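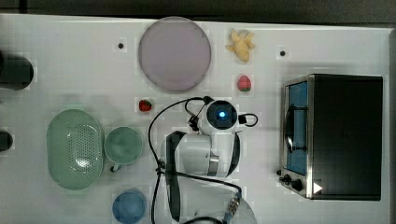 Subject: Re: [league-stats] Dig totals, Punville at Kerel

From: Mi-kyung Yeon
Date: September 2024
To: league-stats list

On the Punville match, Mattes Teuber wrote:

> The season sheet gives Rozália Paulík 200 digs. My
> running total is 185. The set totals for Kerel match
> mine, so the extra digs must come from the Punville
> match. Also, team attack attempts read 1,165 on the
> sheet and 962 in the export. Which one do we send to
> the league office?

Send neither yet. These are two separate errors.

Digs: the fourth set at Punville was entered twice, once by Eleni from the paper sheet and once from the bench tablet. The second entry carries 15 digs for Paulík. Delete the tablet entry and keep the paper one, which has the scorer's initials. Her total is then 185.

Attempts: the export leaves out any match with status "open". Miah and Fukus, both away, were never closed. Close them and run the export again. It should read 1,165. If it does not, post the match-by-match list here before changing anything by hand.

One point on scoring. A ball played over on the second contact is an attack attempt only if the player meant to attack. Free balls are not attempts. Radomir's sheets from May counted them, and those have been fixed. Please don't copy from the old file.

Hitting percentages stay off the site until the attempts match.

M. Yeon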